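Support > Field Instruments > Floltbridge Logger

We use cookies to remember your language and your region. By continuing to read you accept this.

4. Setting up the Floltbridge logger for a mountain survey

This section explains how to prepare the logger before you carry it to the field, and how to place the first station. Please read it fully one time at home. In the mountains there is often wind and no phone signal, and it is difficult to read a manual there.

4.1 Prepare the logger indoors

1. Charge the battery until the green light stays on. Do not stop at the blinking light.

2. Insert the memory card with the label facing up. Press until you hear a click.

3. Hold the MODE button for 3 seconds. The language menu opens. Choose your language and press OK.

4. Open Settings > Position and choose the coordinate system of your paper map. If the map and the logger use different systems, your points can be wrong by a large distance, and you will not see any error message.

5. Open Settings > Height and choose meters or feet. The logger does not change old records when you change this setting. We advise to choose once and keep it for the whole survey.

Note: Loggers sold before the Trukodis update show "Altitude" in place of "Height". The menu is the same.

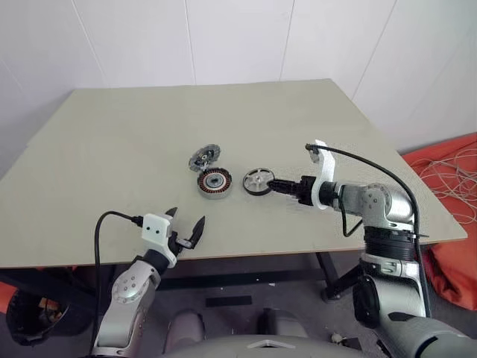
4.2 Set the height reference

The logger measures height in two ways, by satellite and by air pressure. The pressure method is more stable during a walking day, but it needs a known starting point.

1. Stand at a point with a known height, such as a survey mark or a signed pass. In our training area we use the mark at Cametti ridge, which is 2,328 meters.

2. Wait until the satellite symbol is solid.

3. Open Height > Reference and enter the known value. Do not enter a decimal if the sign does not give one.

4. Press OK and keep the logger still until you hear two short sounds.

5. Repeat these steps every morning, and also after any storm.

Caution: Do not set the reference inside a car or a tent. The pressure there can be different from outside, and every height of that day will have the same mistake.

4.3 Place the first station

1. Choose open ground, away from cliffs and tall trees. A narrow canyon gives poor results even when the symbol is solid.

2. Open the legs of the stand and push each foot into the soil. On bare rock, put a stone bag on the center hook.

3. Fix the logger on the stand with the arrow pointing north.

4. Press START. The first record takes almost 30 seconds.

5. Write the station number in your notebook, together with the rock type and a short note about the slope. The logger does not save this information.

Place the next station 500 meters farther along your line, or closer where the ground changes quickly.

Note: In February and other cold months, carry the spare battery in an inside pocket. A cold battery may show as full and then stop without warning.

4.4 If the logger does not record

- "CARD?" on the screen: take out the card, clean it with a dry cloth, and insert it again.
- "WAIT" for a long time: move to more open ground and press START again.
- No sound and no light: change the battery. If this does not help, send the logger to the Varghese service desk with your notebook page for that day.

Do not open the case yourself. The seal around the pressure sensor cannot be closed again by hand.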